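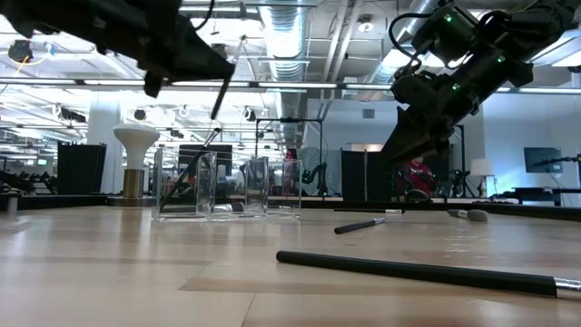 About our school

Welcome to Stokska Primary! We are a small village school for children aged four to eleven, with a nursery class attached, and we sit at the top of the lane between the church field and the allotments. If you have walked past at playtime you will already have heard us.

Stokska has been a school building for as long as anyone in the village can remember, although it has been stretched in most directions. The hall and the two front classrooms are the old part, with the high windows and the radiators that clank. The library and the infant rooms came later, and the newest bit is the covered walkway to the dinner hall, which the children asked for (in writing, with drawings) after one very wet autumn.

Our classes

We have four mixed-age classes, and each one has a name chosen by the children who were here when the classes were last reorganised. Nursery and Reception share Mugo, which has its own garden and its own gate. Years 1 and 2 are in Lollero. Years 3 and 4 are in Steltero, and the oldest children are simply Top Class, because they voted to keep the old name and would not be moved on the matter.

Mixed-age teaching suits us very well. A child who is flying in maths can work with the year above without leaving the room, and a child who needs another go at something gets it. Younger ones pick up an enormous amount just by listening in! The largest class has 19 children at the moment and the smallest has 11, so we get to know everybody, along with most of their brothers, sisters, grandparents and dogs.

How we teach

Mornings are for reading, writing and maths. We teach phonics every day in Mugo and Lollero, and every child in the school reads to an adult each week, right up to the end of Year 6. We love books here. The library is open before the bell from 8.30am, and you are very welcome to come in and choose one together before you head off to work.

Afternoons are where the other subjects get room to spread out. We teach history, geography and science in half-term topics, and we like to start from something close to home and then go a long way from it. Last year's rivers topic began in the ditch behind the playing field and ended up at the Amazon, with a good deal of mud in between. Music is taught in every class, and all children in Steltero learn the ukulele for a year. (We lend the ukuleles. They do come home. We are sorry about the early weeks.)

Outdoors

We are lucky with our grounds and we use them in nearly all weathers. Each class has an outdoor afternoon once a fortnight, when they might be pond dipping, building dens, measuring the hedge or digging in the raised beds. Please send wellies at the start of term and leave them here. Named, if you can bear to write on wellies.

The hens live beside the Mugo garden and are looked after by Top Class on a rota. Eggs are sold at the gate after school when there are any, and the money goes back into feed and straw.

Clubs and wraparound care

Breakfast club runs from 7.45am in the dinner hall, with toast, cereal and board games. After-school club runs until 5.30pm. Both can be booked by the day through the office, and we can usually fit in a late request if your train has let you down.

We also have 2 free lunchtime clubs, chess and choir, and a changing list of after-school ones. At the time of writing these are football, cookery, sewing and a newspaper club that produces the Stokska Star, which is on sale for 20p and has strong opinions about puddings.

Looking after one another

We have three school rules: be kind, be safe, have a go. The children can all tell you what they mean, and they talk about them in assembly with real examples from the week. Top Class children are paired up with new Reception starters as reading buddies, and it is one of the nicest things about September to see them setting off across the playground hand in hand.

If your child has additional needs, please come and talk to us early, even if you are only beginning to wonder. We have a quiet room next to the library, staff trained in speech and language support, and a good working relationship with the local nursery and the secondary schools our children move on to.

Parents and families

The school association puts on the summer fair in June, the winter disco and the plant sale, and is always pleased to see new faces. There is no need to sign up to anything. Turning up with a cake is plenty! We also love to hear from parents who would like to listen to readers, help on a trip or talk to a class about their job.

Come and see us

The best way to get a feel for the school is to visit on an ordinary working morning. Ring the office or drop in, and we will find a time that suits you. Top Class children lead the tours, they know where everything is, and they will answer your questions very frankly indeed. Please bring your child along too, as the hens like visitors.

The office is open from 8.15am to 4pm during term time.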